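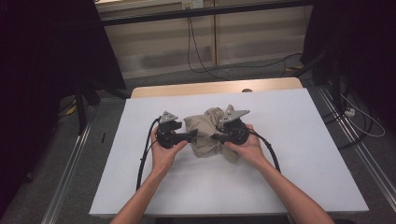
6 min read

Folding a cloth with two hand-held grippers: a guide for new club members

Updated 18/01/2018 by Nimal Navaratnam

This page covers the cloth exercise from start to finish. It is the third exercise in the Zirby manual series and the first one where both hands have to work together. If you haven't done the block stack and the cup transfer yet, do those first. They take one session each and you will need the grip habits from both of them.

You hold one gripper in each hand and fold a cloth with the jaws only. Your fingers never touch the fabric once the run has started. The runs are recorded, and the best ones go into the set the programming group works from in the spring.

We use this cookie to remember your font size and nothing else. OK | More about cookies

What you need

Two hand-held grippers from the same shelf
One plain cloth, beige or gray, hemmed on all sides
The white board
The run log (paper, in the green binder)
A partner to start and stop the recording

Don't use the striped towels from the old set. They fold well but we stopped logging them in October, and runs on them get thrown out.

Setting up the table

Put the white board down flat on the table and push on each corner. If it rocks, fix that before anything else. A board that moves a little will move a lot when you press down with both hands.

Wipe the board with a dry rag. Crumbs and tape residue catch the jaws.

Plug in both grippers and route the cables. The left cable goes out to the left and down toward you, and the right cable does the same on the other side. Leave enough slack for a loop next to each gripper. If a cable runs straight from the gripper to the edge of the board, it will pull on your wrist every time you reach forward. Cables must not cross in the middle of the board.

Roll up your sleeves and take off watches and bracelets.

Holding the grippers

The two grippers don't have to be held the same way. Most people wrap the left hand around the handle and cup the right hand around the housing, and that works fine for folding. Left-handed members often do the reverse. Whatever you choose, keep the same hold for the whole run. Changing your hold halfway shows up in the recording as a jump, and the run can't be used.

Keep your fingers off the gray metal brackets on top. They bend out of line more easily than you would think, and straightening them means a calibration, which takes an evening.

Open and close both jaws a few times before you start. They should close fully and open without sticking. If one sticks, write it in the log and take another gripper.

The starting position

Every run starts with the cloth crumpled. Pick it up by the middle, bunch it loosely, and drop it near the center of the board. Don't arrange it after that. A pile you have tidied by hand is easier than the one the program will get later, and it makes the run less useful.

Step 1: Find an edge

Bring both grippers in from the sides and work the jaws into the bunched cloth. Look for a hem. You want the left jaw on one side of a fold and the right jaw on the other, close together. Press inward gently and close the left jaw first.

This is where beginners spend most of their time. Fifteen tries before you catch a hem cleanly is normal in the first session. If you have grabbed the middle of the cloth, let go and start again from the sides.

Step 2: Spread

With the left jaw holding the hem, slide the right jaw along the same edge until you reach a corner. Close on the corner. Move your hands apart slowly until the edge is straight, then lower it to the far side of the board and drag toward you. The rest of the cloth should open out behind it.

If it doesn't, put everything down, release both jaws, and pull the remaining creases out one at a time. Work from the middle outward.

Step 3: First fold

Take the two near corners, one in each jaw. Lift them just clear of the board and carry them over to the far corners. Release both at the same moment. If one side lets go early, the fold comes out slanted — you can correct a small slant by pinching the edge and tugging, but only once per run.

Step 4: Second fold

Let go, move both grippers to the left edge, and take the two corners there. Carry them across to the right. Set them down, release, and back both grippers off to the sides of the board. Say "done" so your partner can stop the recording.

Logging the run

Write down the gripper numbers, the cloth, the time, and whether the fold was clean. Write down failed runs too. Vasanthi Jayasinghe goes through the binder every two weeks and moves the results into the Getel sheet, so please write so that she can read it.

The club has 792 folding runs logged so far. The target for this exercise is 1000. A member in good practice can do 15 in one sitting. Past that, the wrists get tired and the folds get sloppy, so stop there even if you feel fine.

Common problems

The jaw slips off the hem. You are closing too far out on the tip. Push in a little deeper before you close.

The cloth lifts with the wrong layer. Two layers are in the jaw. Open slightly, wiggle, close again.

The jaws hit each other inside the fabric. Come in with one a bit higher than the other. Light contact does no harm, but don't squeeze them together.

The cable drags the cloth. Your loop is too small or too close. Stop the run and reroute.

Packing up

Unplug at the power strip first, then coil each cable separately and put the grippers back with the jaws closed. Fold the cloth by hand. The board goes back behind the shelf, standing on its long edge.

Questions about this exercise go to Nimal. Questions about the log or the Getel sheet go to Vasanthi.

More from the workshop pages

Exercise 1: The block stack
Exercise 2: Cup transfer with one gripper
Exercise 4: Closing a zipper bag
Calibrating the brackets after a bump
Notes from our visit to the Panyasiri school meet
Doltell Cup: rules for first-year teams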